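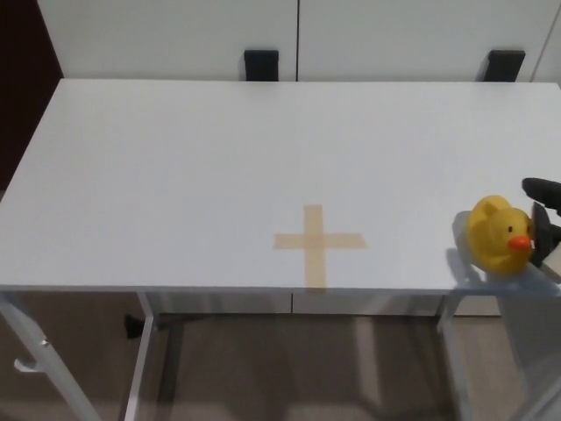

## 2023-08-20 – White table, tape mark and the duck

I finally gave the white table the attention it has been asking for. For anyone coming to this cold, we have been using it as the standard surface since we moved into the Westen room, and over the summer each of us developed our own idea of where things go on it. So I sat down with a coffee and a roll of masking tape and a long list of small complaints (mostly my own, from the older pages of this notebook) and tried to settle the thing for good, or at least until October.

### The mark

The cross is plain beige masking tape, two strips, with the long one running forward right to the front rim so you can find the line with a finger without leaning over. The crossbar goes over it near the back end and reaches farther to the right than to the left. I know that will bother some of you. It bothered me too, and I had a strip in my hand ready to even it out, and then I thought about it a little longer and left it alone. We only ever measure from the crossing point, and the lopsided arm is a handy way to tell left from right when you're looking at prints later in the day and your eyes are tired.

The ends are cut a bit unevenly. Please don't trim them in place with a knife! The top already has enough to put up with. If the mark starts lifting, peel both strips and put down new ones, and write it in here so we know which pages belong to which cross.

I did try the Gallano tape first, the stronger one from the bottom drawer. It holds beautifully and comes up terribly. I spent most of an hour getting the gum off one small corner with warm water and a cloth, and I've put the roll back with a note on it. Ordinary masking tape is good enough for this. It lets a little of the white through, so where the strips overlap you get a slightly darker patch, and that makes a perfectly nice center to aim at.

### The duck

We're staying with the yellow rubber duck as the reference object. I tried a few other candidates from the Mazurek box this morning – a wooden block, a bottle cap, a small tin – and kept coming back to the duck. It stands steadily by itself, it has an obvious front thanks to the orange beak, and the yellow is so strong against the white that there's never any question where it ends and the table begins.

Placement, as I'd like us to do it from now on:

- Duck to the right of the cross, near the front edge of the table.
- Beak pointing right.
- Nothing else loose on the top, and that includes pencils and cups. 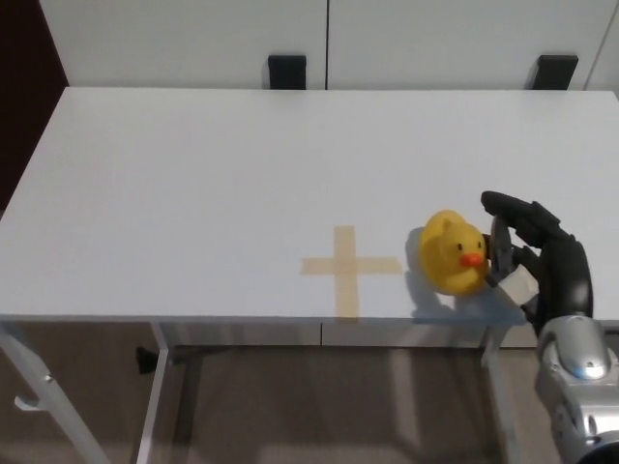
I went back and forth over how strict to be with the distance from the tape. In my first draft of this I had written a figure down, and then I set the duck out 10 times by eye and found that the distance hardly mattered to anything we're comparing, while a small turn of the body mattered a good deal. So: be relaxed about the distance, be fussy about the beak. If it's looking at you even a little, turn it back.

### Light and shadow

The light is better than I had feared. The top is matte, so there's no glare to fight with, and the duck throws a soft gray shadow down and to the left, toward the front edge. I like having that shadow. It tells you at a glance whether somebody has moved a lamp, and it's gentle enough that it doesn't get mistaken for a mark on the surface. I've left the lamps where they are and put a dab of tape on the floor beside each stand.

I'd still like to know how much the white changes over a day. It looks a touch cooler to me on the left than on the right, and I can't decide if that's the lamps or the wall. The Skernska notes have a page on this from their own table and I mean to read it properly before I start fiddling.

### Left to do

- Wipe the top down, plain water only, cloth wrung out well.
- Order 2 rolls of the ordinary masking tape (we're on the last one).
- Copy the placement rules onto a card for the wall.
- Find the lid of the Mazurek box. I had it this morning.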